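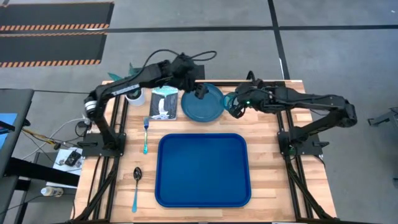

Mastia, February

My smartwatch knows my resting pulse, my bedtime and how long I spend sitting down. What it can't do is wash itself, and after a winter of onions and washing-up liquid the strap had begun to smell like a gym bag with ambitions.

Take the strap off before you clean it. Silicone gets lukewarm water and one drop of washing-up liquid, then a rinse and a proper dry on a tea towel. Leather gets a barely damp cloth and an apology. Keep bleach and kitchen spray well away from both.

For the charging contacts on the back, use a dry cotton bud. My Flereck refused to charge for two days and I was ready to spend 155 on a new one before I noticed the crust of hand cream. An old soft toothbrush will shift whatever the cotton bud leaves behind.

Wear it one notch looser overnight, and swap wrists if the skin goes pink. If it stays pink, leave the thing off for a week. You will still have a pulse.

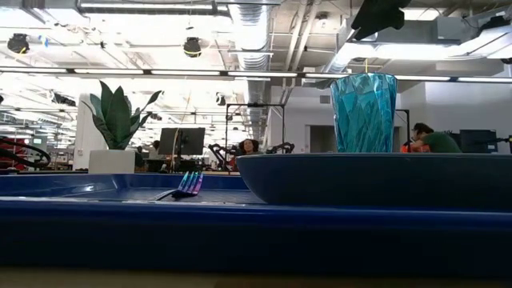 Charging is where most kitchens go wrong, mine included. The watch gets put down by the kettle, the cable trails through the butter, and by evening the battery is flat and so is your temper. Give it one fixed spot well away from the sink. A tray with a shallow compartment is ideal, and if a fork can lie flat in it, as in the blue one, there's room for a watch and its charging puck. Move the fork first. Run the cable out over the back and hold it to the worktop with a bit of tape.

Last thing: turn off the step reminders while you cook. Mine once congratulated me on 1000 steps as the rice caught.

Comments (3)

Lilla Deák: Denture tablets work on a white silicone strap. Ten minutes, strap only, rinse well. Don't ask how I found out.

Lâm Hoàng: Does the toothbrush thing go for the Zulureo band as well? The contacts on mine are sunk right in.

Lilla Deák: Yes, but cut the bristles down first.

We use cookies to remember your preferences. Accept all | Manage settings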